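Rules for Robots That Sew

Part of the Machines and Rules series for readers aged 9 to 12. Words marked with a star are explained at the end. 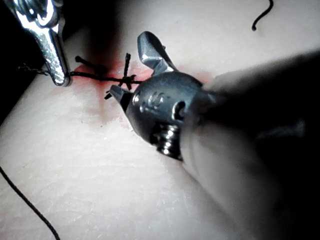
A surgical robot does not decide to operate on anyone. A surgeon decides. The surgeon moves a pair of hand controls, and the robot copies those movements with thin metal instruments. A person's hand might move the width of a thumb while the tip of the instrument moves the width of a grain of rice.

Machines that work this close to a body need rules. Some of the rules are for the people who build the robot. Some are for the people who use it, and some are for the people who clean it, repair it and check it. This page explains how the rules work and who has to follow them.

What is a standard?

A standard is a written agreement about how something should be made, tested or done. You use standards every day. A sheet of printer paper fits in the printer tray because the paper maker and the printer maker used the same sizes.

Standards for medical robots are longer. They say how much electricity may leak from the machine (very little). They say what must happen when the power fails. They say how the stop button must work and how loud an alarm must be.

A standard is different from a law. A law is made by a government, and you must obey it. A standard is usually written by engineers, doctors and other people who know the subject. Many laws tell companies to follow certain standards, and then the standard has to be obeyed too.

Practice comes first

Tying a knot with a robot is hard. The thread is thin and slippery. The instrument tips are small, and on many robots the surgeon cannot feel how tightly they are pulling. They have to judge it by looking.

For that reason, learners start on a practice pad. The pad is made to look and bend something like skin. Black thread shows up well against a pale pad. A red stain can stand in for blood, so that learners get used to working where the color underneath is not even.

At the Tustis training center, a learner has to tie the same knot on a pad many times before moving to the next task. Khanyisile Potgieter, who writes the rules for the center, set the number of good knots at 11 in a row. If the tenth knot slips, the count goes back to zero.

"A knot that holds most of the time is a failed knot," she writes in the learner handbook.

Five rules for the practice table

These come from the Tustis handbook. The wording has been made shorter.

Rule 1. Keep both tips in view. If a tip leaves the camera picture, stop moving it. An instrument you cannot see can press on something without your knowing.

Rule 2. Pull the thread along the surface, away from the knot. Pulling straight up can tear the pad. It can tear skin as well.

Rule 3. Do not squeeze the thread harder than needed. Metal jaws can crush the fibers inside it. Crushed thread may look fine and then break later.

Rule 4. Count what goes in and what comes out. Every needle and every piece of thread is written down. At the end, the two lists must match.

Rule 5. Say "stopping" out loud before you take your hands off the controls. The helper beside the robot cannot always see what you are doing.

Rule 4 is the oldest. Operating rooms counted their tools long before there were robots in them.

How an instrument is built to be safe

Look at the dark instrument in the picture at the top. Near its tip is a wrist with a round pin in the side. The pin is a pivot*, the point that a joint turns around. Your own wrist has no pin in it, but it does a similar job.

Small joints wear out. Each time the wrist bends, the parts rub together a tiny amount. After enough bending, the joint gets loose and the tip no longer goes exactly where the surgeon sends it. To prevent this, a maker can set a limit on how long an instrument may be used.

A company called Drososeck makes practice instruments, which are used on pads and never on people. Its limit is 2,000 knots. A counter in the handle keeps track. When the counter reaches the limit, the robot refuses to move that instrument, and it has to be replaced. The limit cannot be switched off by the user. Drososeck tested the joints for much longer than that before choosing the number, and then picked a lower one. The gap between the number a part can reach and the number it is allowed to reach is called a safety margin*.

Who checks?

A rule with no checking is only a suggestion. At Tustis there are 2 kinds of check.

The first is done by the people who use the robot. Before each session they go through a checklist: stop button, lights, camera, each joint moved all the way in both directions. Any "no" on the list means that the session does not start.

The second is done by someone from outside. Kosden is an inspection company. Its inspectors visit every August, read the records and repeat some of the tests. They do not work for the training center or for the company that built the robot. This is called an independent* check. Someone who did not do the work may notice a mistake that the people who did it have stopped seeing.

At the last visit, Kosden read 826 session records. Some had no signature in the box for the stop button test. The button worked when it was tested, but the inspectors still wrote it down as a fault. An unsigned test is treated as a test that did not happen.

What happens when something goes wrong?

Learners and staff must report mistakes, including small ones that hurt nothing. A jaw that opened late is reported. So is a thread that snapped.

The reports are kept in a shared list called the Naidoo log. Names are left out. If people were punished for every report, they would soon stop reporting, and the same fault could show up later in a more serious place.

Several rules began as entries in the log. Rule 5 is one of them. A helper reached in to change a pad while the learner's hands were still on the controls. The instrument moved a short way and touched the helper's glove. There was no injury. The rule was added to the next printing of the handbook.

Can the robot follow rules by itself?

Some of them. A robot can be programmed never to move faster than a set speed. It can hold still when the surgeon looks away from the screen. It can refuse a worn-out instrument. Rules like these are built into the machine.

A robot has a harder time with rules that need judgment. "Do not squeeze harder than needed" is simple for a person to read, but the machine would have to know how much is needed for this thread, in this place, at this moment. Engineers are working on robots that can do parts of the sewing on their own. Under the Tustis rules, a trained person must still be watching and must be able to stop the machine at any time.

Words to know

Independent: not working for, or paid to please, the people being checked.

Pivot: the point or pin that a joint turns around.

Safety margin: the extra space left between what is allowed and what would cause trouble.

Suture: the thread used to close a wound, or the stitch made with it.

Try it

Tie a shoelace using two pairs of blunt tweezers and no fingers. Ask an adult before you borrow the tweezers. Write down each mistake, then write one rule that would help the next person. Give your rule to a friend and see if they can follow it without asking you what it means.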